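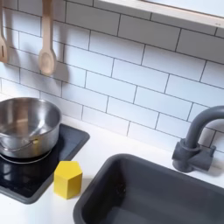
Known fault: early release at the sink edge

Applies to the Gikonora kitchen set, recorded in February on the Bikevach counter. The task is to pick up the yellow hexagonal block and set it down beside the pot on the black cooktop plate.

Of 303 episodes, 206 are marked good. In 8 of the others the gripper opened before the commanded release and the block went into the sink basin. The controller log reports "closed" for the whole of each of these runs, so the gripper state column must not be used as a label for them. They carry fault code 3.

Cause

Dropped packets on the Grenon gripper bus. The driver repeated its last valid reading and raised no error.

Status

Fixed in the Górecki driver branch, which now stops the arm on a missed reading. The faulty episodes stay in the release under faults/ and are left out of the default split. Joint positions and camera streams are not affected.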